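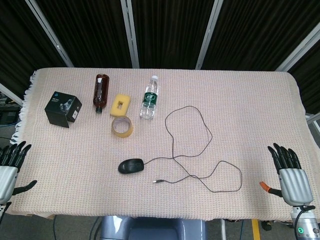
Clearing a table that's become the dumping spot. Quick notes, mostly for my own household but help yourselves.

Cables first. Always. A mouse lead will drag half the table with it if you grab the wrong thing. Coil it loosely round your hand, big loops, don't wind it tight round the mouse itself, kills the wire where it goes in. Twist tie or an old hair bobble. Plug end tucked inside the loop so it doesnt catch.

Bottles. Caps tight before you move anything, then stand them up. Water bottle: drink it or tip it on a plant, then recycling. Brown plastic ones, read the label before you decide where they live. Vitamins in the cupboard, anything for cleaning goes up high and NOT next to food. No label left? Don't guess. Out.

Packing tape. Fold the end under, a centimetre or so, every single time. Saves picking at it with a fingernail for ever. If you've lost the end already, run a bit of flour over the roll with a finger, the edge shows up. Store it on a hook through the middle. Mine hangs inside the cupboard door with the string.

Sponges. Dry before they go in a drawer or the whole drawer smells. Foam blocks with a hole cut through are handy, peg one on a dowel by the sink and it dries both sides. Worn ones get demoted to shoes, then bin.

Small boxes. Keep the box til the guarantee's up, receipt folded inside. Write the month on the bottom in pencil (my last one just says April, which April, no idea). After that flatten it.

Cloth last. Waffle weave holds crumbs like you wouldn't beleive. Gather the corners in, carry it out, shake it outside. Cool wash, no softener, it flattens the weave. Fringe: put the cloth in a pillowcase or the fringe knots itself. Comb it out with your fingers while damp. My mother had one from 1983 and it only ever went in a pillowcase.

Whole job, 4 minutes if you don't stop to read things.

Comments

Urmas Vītola
Flour on the tape worked. Made a mess but worked.

Ott Sproģis
What about pale cloths and tea? Mine's cream and has a ring on it.

Gediminas Strazds
@Ott cold water straight away then bicarb paste, leave it an hour. If it's old you'll need an oxygen soak.

Masaru Ueda
I keep boxes for ever, sorry. Loft is full of them.

Reply · Report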